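Print this page | E-mail this page

About Galtetti

Galtetti sets up and looks after small robot cells for shops that don't have a robotics person on the payroll. We started with a rented bay and one arm. Today we have 39 cells under service agreement, most of them a single arm with a two-finger gripper doing light pick-and-place work.

We don't build robots. We buy them, fit them, teach them and go back when something drifts. Most of what we get called for is at the gripper end, and so most of this page is about that.

How we look after a cell

The one we know best is the Sarnasby cell. It is our own machine, and every new technician learns on it before going out to a customer. It handles flat, soft pieces, which are harder on a gripper than boxes are. The fingers have to close low, without dragging on the work surface, and they have to close evenly. If one finger arrives early, the piece slides or folds.

A service visit goes in the same order each time. Power down and lock out. Wipe the finger pads and look for glazing. Check the finger screws against the torque sheet taped inside the cabinet door. Power up, home the arm, and run the open and close cycle with nothing in the grip. Only then do we put material down and run the job at low speed. The fixed camera is checked last. If its bracket has been bumped, the taught positions will be off even when the arm is fine.

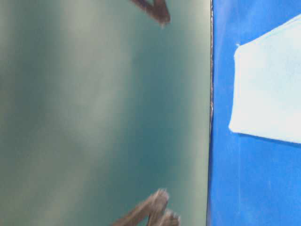
SARNASBY, November 21, 2022 – Gripper fingers in motion over the teal surface, with a pale flat piece lying on the blue to the right. Each finger crosses the camera's view close up, so at speed it shows as a smear. We set the exposure for the blue side and leave it there.

Pads are changed at 800 hours, or sooner if a technician doesn't like the look of them. We keep both grades in stock. A pad change takes one person and a hex key, but the grip has to be taught again afterward, and that is the longer part of the job. The old pads are bagged and labeled with the cell number so we can compare wear.

Our records are kept in Oláh, a logging tool we wrote ourselves. It holds every pad change, every offset and every fault code for each cell. Customers get a copy on request.

Where we work

We cover sites within 91 miles of the shop. Farther than that, we'll help by phone, and we have 2 loaner grippers that can be shipped. The training bay closes for the first week of January for its own overhaul.

Print this page | E-mail this page

Related items
Service agreements: what is covered
Changing finger pads on a two-finger gripper
Zumex project: moving a cell to a new floor
Checking a camera bracket after a bump
Requesting a loaner gripper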